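3. Clear platforms on a white table

3.1 The table and the room

All of the work reported in this section was done at the Semari study collection, in the Laing room, where small objects are laid out for drawing and measurement before they go into display cases. The room has one long table with a white top. White was chosen years before our study, when the main job done there was sorting seeds and small shells, and it suits that job well. Dark or colored objects stand out on it, and a dropped label is easy to find.

Clear objects are a different matter. The collection began buying acrylic platforms to raise small pieces above the table, so that a lamp or a ruler could be slid underneath. The staff liked them for display, but several people told us that the platforms were hard to see while the table was being set up. A platform that was plain to see from a standing position could almost disappear when the same person leaned in over it. The most common accident was a light knock against the front edge. The next most common was setting something down partly on the platform and partly over the side.

We wanted to know which parts of a clear platform people rely on when they judge where it is, and whether small changes to the table or the platform would help. Earlier work on transparent materials deals mainly with glass doors and large panels, where the viewer is walking and the background changes with every step. A tabletop is closer, the background is a single color, and the hand arrives soon after the eye.

3.2 The platforms

The platforms are of a simple type. A rectangular sheet of clear acrylic stands on slender legs, high enough for a flat hand to pass below. They came from Pareren, a shop supplier, and were sold as risers for jewelry. The set held 20 platforms of the same height. We also used loose sheets from the same supplier, placed flat on the table, because the staff use these as covers for paper labels and as a hard surface for writing.

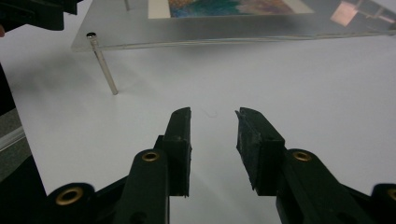
Before each session the platforms were washed in warm water with a little dish soap, rinsed, and left to drain on a rack. Paper towels were tried first and given up, as they left lint and seemed to put a charge on the plastic that drew more of it. For the last wipe we used a Skundelis cloth, a tightly woven cleaning cloth already kept in the room. The table was wiped with the same kind of cloth after the platforms had been set down, and then once more with the platforms lifted away.

The raised platforms and the flat sheets behave differently in the same light. A raised sheet has a gap of air and white table below it, so its edge is seen against a background that lies some distance behind. The faint line of the edge and the surface of the table are at different depths, and a small movement of the head is enough to separate them. A flat sheet has no such gap. Its edge lies almost in the plane of the table, and moving the head helps much less.

3.3 Finding the edge

People doing the setting up were asked to place a small wooden marker exactly at the front edge of the platform or sheet, and the distance between marker and edge was then measured with a steel ruler. We collected 1776 placements over the whole study. Of these, 209 were set aside because the sheet had been moved by a sleeve or a hand before the measurement could be made. The share of such cases was highest with the flat sheets, which slide easily on a smooth top.

Two cues came up again and again when people were asked how they had found the edge. The first was the edge line itself. Cut acrylic passes light along its thickness, and the edge can appear a little brighter or a little grayer than the surface beside it, depending on where the viewer stands. On a white table the difference is small. It is easier to follow along its length than to pick out at any single point, and people often ran their eyes up and down the line before placing the marker.

The second cue was glare. A smooth sheet reflects the lamps and the window, and a bright patch with a firm outline tells the viewer that there is a surface present. It says much less about where that surface stops. Placements made mainly by glare were poor. People knew that the sheet was in front of them and still put the marker well inside or well outside the edge. Figure 2 shows both cues in one view.

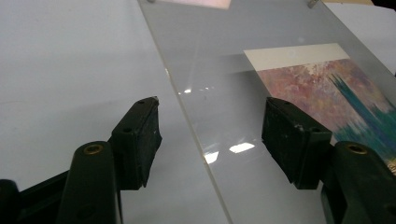 Figure 2. Clear acrylic sheet resting on a pale table surface. The left edge appears as a thin, slightly brighter line; the bright patches on the sheet are reflections.

A third cue, tint, was mentioned less often. Clear acrylic is seldom fully without color, and a sheet can look slightly grayer or bluer than the table around it. Those who used tint said that they compared the two areas as wholes and looked for the place where one gave way to the other. This worked best in even daylight. In the evening, with the ceiling lights on, the table itself shades gradually from cooler to warmer across its width, and the change in the table can be as large as the change caused by the sheet.

Shadow was of little use. A clear sheet throws a weak shadow, and the shadows of hands and tools falling across the table were always stronger. With the raised platforms the legs gave a better sign than any shadow. Several people said that they looked for the legs first and worked out the corners from them, which is reasonable as long as the legs stand close to the corners. On our platforms they do. On another type that we looked at and did not buy, the legs are set well in from the sides, and this habit would have led people wrong.

3.4 Lint, hair and scratches

A clean white top makes every fiber visible. A single hair on the table can draw the eye more strongly than the edge of a platform, and people setting up would often stop to pick one off before going on. We recorded this as an interruption where it happened between the start of a task and the placing of the marker. Interruptions had no clear effect on how well the marker was placed, though they made the task longer and were a source of complaint.

Fibers also caused a particular mistake. When a fiber lay below a raised sheet, people sometimes reached for it and touched the plastic instead. The reverse happened too, with a fiber on the sheet taken for one on the table. Some people learned to move their heads from side to side before reaching, and we now include this in the short instructions kept in the room.

Scratches built up on the flat sheets much faster than on the raised ones. Most came from the sheets being pushed across the table with grit beneath them. A lightly scratched sheet was easier to see than a new one, and two people preferred the older sheets for that reason. The collection does not want scratched plastic near its display pieces, so the worn sheets have been kept for setting up and the newer ones are stored between tissue.

3.5 Changes to the table

Three changes were tried. A gray mat under the platforms made the edge line easier to follow in daylight, but it had to be lifted each time the table was wiped, and by Friday of the first week it had been rolled up and put on a shelf. Moving the desk lamp to the side of the table cut down the glare in the middle of the sheets and left the edge line easy to see. This cost nothing and has been kept. Thin strips of matte tape along the front edge gave the best placements of all, with the raised platforms and the flat sheets giving nearly the same results. The tape leaves a residue when it is removed, and it shows in drawings made through the sheet.

For everyday use we suggest the side lamp for all work, and tape only on sheets that will stay on the table. Sanding the front edge to a matte finish may do the same job as tape without the residue. We sanded one spare platform by hand in September and it has been in use since then, but we have no measurements for it yet.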